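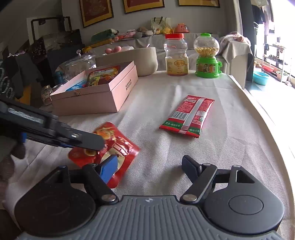

2. Packaging — why snacks go stale

Open with the chip bag question. Hands up, who clips theirs? Wait for laughs, move on.
— air and moisture, keep it short
— foil vs plain plastic, Dabbas shelf test, 108 packs, 3,887 taste scores
— skip the chart if we're behind, Jasmina has teh handout

3. Seals

Twist, fold, heat. Twist is cheap but leaks most in our test. Say "in our test", Slavica will ask.
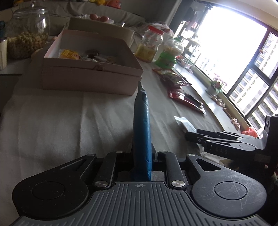 Clustura Food Storage Team

4. Wrap up. Pantry tips, then questions. Thank Skurier for the room. Dont run over!!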